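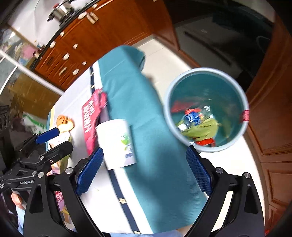

White paper cup with a green leafy print, kitchen table.

A thread on paper cups and why the blue bin keeps sending them back.

Most hot drink cups are paper with a thin plastic lining. The lining keeps the coffee in. It also means the cup can't go through an ordinary paper mill the way a newspaper does.

Some mills can separate the two layers. Ours in Adwood doesn't. The nearest one that does is the Ljungberg plant, and the county has no contract with it.

A leaf on the side tells you nothing about any of this. Neither does the color green. Look for wording on the base, and then check what your own town takes.
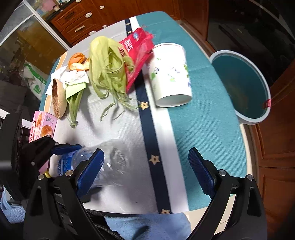
Adwood, 11/10/2021

Plastic bottles are simpler. The bin takes them with the cap on. Empty them first. Husks, cobs and other kitchen scraps go in the brown cart.

Back to cups. Budix, who run our trucks, ran a trial at the library last February with a separate tube for cups. It held 400 and they emptied it every 5 days.

The trial collected more than 1000 cups. I asked where they went and was told they were stored. I asked again in the summer and got the same answer.

Luvia, the coffee place on Mill Street, takes 35 cents off if you bring your own mug. Lids are optional there – you have to ask for one.

Until the county signs with a mill that can take them, used cups go in the trash here. The cardboard sleeve can go in the blue bin if it's clean.

Next council session on the hauling contract is open to the public. I'll post the agenda when it's up.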